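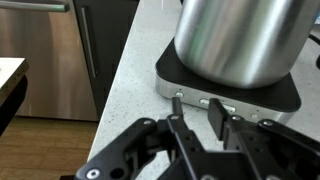
tamarack_joe
Can any of these machines do kitchen work yet? I mean a normal kitchen, with the stuff I already own. Pushing a button is the easiest job I can think of, and look how fussy even that gets: three of them in a row on the silver side of the base, a little round one and two longer ones, with a steel container standing on top and the whole thing sitting at an angle on the counter. A kid does that without looking. I'd pay 2,000 for an arm that could. I would not pay car money.

benchgrease
Buttons are fine now. Our shop has had a Hatov arm on a parts washer since May. It opens the lid, loads, hits start. 168 hours a week if we let it. But the washer is bolted down and the baskets never change.

pell_66
So it works because you built the room for it. That isn't chores.

benchgrease
It's a chore I used to do by hand. Counts for me.

orchardlane
I had the Curavside demo unit for 6 weeks. It could wipe a counter and start the dishwasher. Loading took it around an hour and I redid the bowls every time. Polished metal gave it trouble too, more than plastic did.

tamarack_joe
Did it ever break anything?

orchardlane
One mug. It also pushed a toaster back against the wall and kept pushing.

pell_66
An hour to load a dishwasher is a no from me.

benchgrease
It can take all night if I'm asleep. Speed matters at work, less so at home.

pell_66
Not if it's shoving the toaster while you're asleep.

tamarack_joe
Anyone tried the Nakpan one? Same price range I think.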